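Section 4. Folding cloths and small towels on the Gorkero folding top

Read this section after you have fixed the top to the table (Section 3). It explains how to prepare the surface, how to fold a cloth in the standard way, and how to store the folded cloths. If you only want to wipe and dry the top, please go to Section 6.

4.1 Before you begin

1. Clear the top completely. Put away cups, pens, keys and phones. Small objects hide under a cloth and you will fold them inside.

2. Wipe the top with a damp sponge and dry it with paper. Look at it from the side, with your head low, so that the light comes across the surface. The glossy finish shows drops very well from this side and very badly from above.

3. Wash your hands and dry them. Hand cream must be fully absorbed. On a pale cloth it leaves a mark which you will see only the next morning.

4. Put the basket with the clean cloths on your left and the Clakitz tray on your right. If you are left-handed, change the two places and read "left" for "right" in all the steps that follow.

5. Check each cloth with the back of your hand before you fold it. The back of the hand feels damp better than the fingers. A damp cloth goes back on the line, also if it is only the hem that is damp.

NOTE: The top with the speckled pattern is made to hide small scratches. It hides crumbs too. Do not trust your eyes only, pass your palm over the surface one time before you start.

CAUTION: Do not use the top as an ironing board. The surface is not made for a hot iron, and a towel placed between the two is not enough protection. If a cloth must be ironed, iron it first on a proper board and wait until it is cold.

4.2 Which cloths you can fold in this way

The standard fold is made for square and nearly square cloths: napkins, tea towels, face cloths, dusters and small table covers. The cloth should have a stitched hem on at least two sides. You will use the hem as a guide in steps 3 and 6.

Very thin cloths slide on a glossy surface. For these, lay the rubber mat (supplied in the same box) on the top and work on the mat. Thick bath towels should be folded on a bed or on a larger table, they are too heavy at the hanging side and pull themselves to the floor.

Cloths with no hem, for example pieces cut from an old sheet, can be folded too, but the result will be less straight. Do not lose time on them.

4.3 The standard fold

1. Take the cloth by two neighbouring corners and hold it up in front of you, above the top. Let it hang. Do not shake it hard over the surface, the dust will fall exactly where you are going to work. Shake it to the side or out of the window.

2. Wait a moment until the cloth stops moving. If one corner hangs lower than the others, you are holding the cloth by a corner and by a point in the middle of one side. Put it down and find the two corners again.

3. Lower the cloth slowly. The bottom hem must touch the surface first, on the side away from you. When it touches, pull the cloth softly towards your body while you lower it. In this way the cloth opens by itself and most of the folds go out.

4. Let go of both corners at the same time. Flatten the cloth with your palms from the centre to the outside. Do not press with the fingertips, they make small new creases.

5. If a crease does not go out, lift the nearest edge a little, let the air come under, and put the edge down again. Repeat one or two times. A crease that stays after this needs the iron.

6. Take the far edge and bring it over to the near edge. Stop when the two hems are one on top of the other. If the cloth is not a perfect square (after many washings it never is), leave the shorter layer on top, so that the longer one is below and the pile is stable.

7. Pass the side of your hand along the new fold, from left to right, only once.

8. Bring the left side over to the right side. Pass your hand along the fold again. The cloth is now in four layers. For napkins this is the end of the work.

9. For tea towels and bigger cloths, fold one more time, the near edge to the far edge.

10. Turn the folded cloth so that the closed fold looks to you, and move it to the tray. Slide one hand flat under it and keep the other on top. If you lift it by one corner, it opens and you must begin again from step 1.

NOTE: The most frequent mistake is in step 3. People lower the cloth too fast and it arrives on the surface in a heap with one corner folded under. You can save it if you find this corner immediately. Look for the hem: follow it with two fingers and it will bring you to the corner.

NOTE: Coloured cloths look darker inside the creases and lighter on the raised parts. Do not confuse these shadows with stains. Flatten the cloth first and judge after.

4.4 When two cloths come out together

Cloths which were washed together often stay one inside the other, especially when they have the same colour. You will see an edge where there should be no edge, or the cloth will feel too thick on one side.

1. Do not pull. Lay everything on the top.

2. Find any hem and lift only this one, up to the height of your chin.

3. Let the second cloth fall down by its own weight. If it does not fall, put your free hand between the two layers and open it like a fan.

4. Put the second cloth back in the basket and continue with the first one from step 1 of 4.3.

CAUTION: Check between the layers for pins and for the small plastic threads of price labels. Both of them scratch the surface when you pass your hand over the cloth with pressure.

4.5 Piling and storing

Put the folded cloths on the tray with all closed folds on the same side. One tray holds 56 napkins of normal thickness in two piles. Do not make the piles higher than the side wall of the tray. The last cloths will slide when you carry it.

Keep each colour in its own pile. It looks nicer in the cupboard, and you can take what you need without opening each cloth. White cloths should stay away from new red or pink ones for the first washings, also when everything is dry.

Leave the cupboard door open for about two hours after you put the cloths inside. If the cupboard is in a kitchen, choose a shelf which is not directly over the cooker.

The cloth on the bottom of the pile is always the one that is not used. When you bring new cloths from the washing, lift the old pile and place the new ones under it.

4.6 If something does not go well

The cloth slides away while I fold it.
The surface is too dry and clean for a thin fabric. Use the rubber mat. Do not put water on the surface.

The folds are never straight.
Check the cloth and not your hands. Lay it flat and compare the two opposite hems. If one is clearly shorter, the fabric has shrunk on this side. Stretch it softly by hand when it is still damp, next time you wash.

There are small coloured fibres on the surface.
New cloths lose fibres. Take them away with a piece of paper tape. A dry brush only moves them to the floor.

The pile falls to one side.
The closed folds are all together on one side and make it higher. Turn every second pack of 8 cloths by half a turn. For these cloths you can forget the rule of 4.5.

The cloth smells although it is clean.
It was put away too early. Hang it again for one night and do not put perfume in the cupboard.

4.7 Care of the top after folding

Shake out the mat, wipe the top with a dry cloth and leave nothing on it over the night. Look at the edges also, where the fibres collect. Once a month clean the whole surface with soap and warm water as written in Section 6. Never use powder cleaners or the green side of the kitchen sponge.

Text of this section: Khadija Filali. Steps checked by Petrică Rusu. For questions about missing parts, please have the number from the bottom of the box ready.
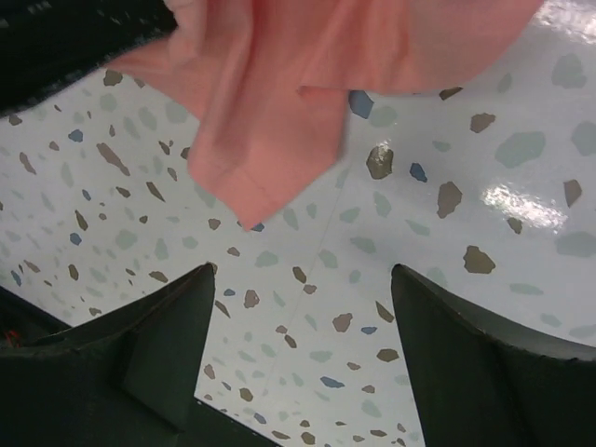
Fig. 4. Pink cloth held above the speckled top, folded corner pointing down.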